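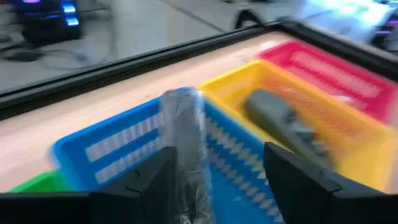 **4.2 What households keep, and in what**

Most of the 1,306 diary entries from Konevard concern things that had been brought into the home but not yet given a place. Lumbao's earlier pilot called these "waiting goods", and we keep the term. Small dry goods, refills and spare parts made up the larger share. Respondents often left such things in their wrapping until they were needed, and the wrapping then had a strong effect on where they were put. A long, narrow item in clear, crinkled film, like the one in Figure 2(a), can stand nearly upright when it is held but is hard to stand on a shelf, and several diaries describe items of this shape sliding behind others. Plastic baskets such as those in the same panel were the most common answer. They were named more often than drawers, tins or cardboard boxes.

The diary form asked for the first resting place of each item, the time of day and the next move, if there was one. We coded an item as "settled" when it had the same resting place in two weekly entries running. Items used up before the second entry were left out of this part of the analysis. Of the remaining entries, 485 were coded as never settled. These were spread fairly evenly across flats and houses — we had expected flats to do worse — but not across household sizes. People living alone settled their goods sooner, and they wrote shorter entries.

Evening arrivals settled more slowly than morning ones. The pattern was clearest for the Tuesday entries, when the local market stays open late and people came home with mixed bags. Several respondents wrote that they emptied the bag on to the nearest surface and dealt with the cold food first. The rest stayed where it had landed, sometimes until the next shop.

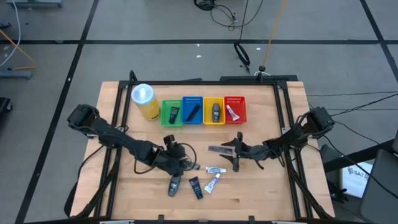 Does a larger table or worktop lead to more unsettled goods? Only in homes where the surface is also used for meals. In those homes goods were moved aside at mealtimes and put back afterwards, and each move lowered the chance that they would be put away. Where meals were eaten elsewhere, the size of the surface made no clear difference.

This finding should be read with some care. Surface size was reported by the respondents themselves and not measured by us, and the form offered only "small", "medium" and "large". Rogelio Lumbao, who coded the pilot diaries, suggested asking instead whether a tea tray would fit on the free part of the surface. We tried that wording in the February round. It gave more consistent answers within households, but it can't be compared with the earlier rounds, and we do not combine the two here.
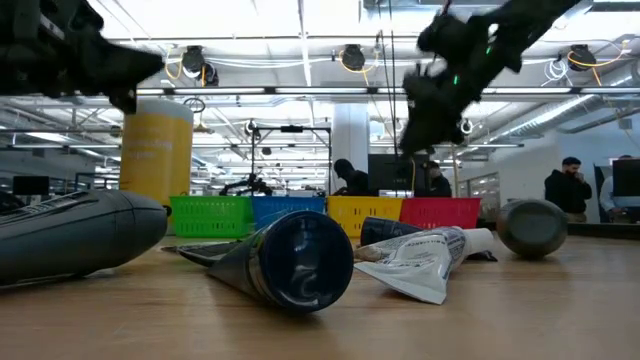
Drinking vessels were a special case throughout. They are used daily, washed daily and seldom thought of as stored at all, and respondents tended to leave them out of the diary unless prompted. When they were prompted, the common complaint was about shape. A tapering tumbler with a wide mouth, such as the navy one in Figure 2(c), takes up a good deal more shelf when laid on its side than when stood up, and it will not stack with a neighbour of another make. Long cylindrical objects raised the same difficulty in a milder form. They were usually laid flat at the back of a cupboard, with other things placed in front.

Figure 2. Everyday goods and surfaces: (a) wrapped item and baskets; (b) wooden worktable; (c) tumbler and cylindrical object on a tabletop.

We also looked at whether named places helped. Households that labelled their baskets or shelves settled goods sooner in the first month, after which the gap closed. The labels mostly stayed up, but the contents no longer matched them. One diary notes a basket marked "batteries" that held birthday candles, string and a bicycle lamp. Respondents seemed untroubled by this, and most could say what was in each basket without looking. Section 4.3 takes up the question of shared memory within the home and sets out the entries in which two members of a household gave different places for the same item.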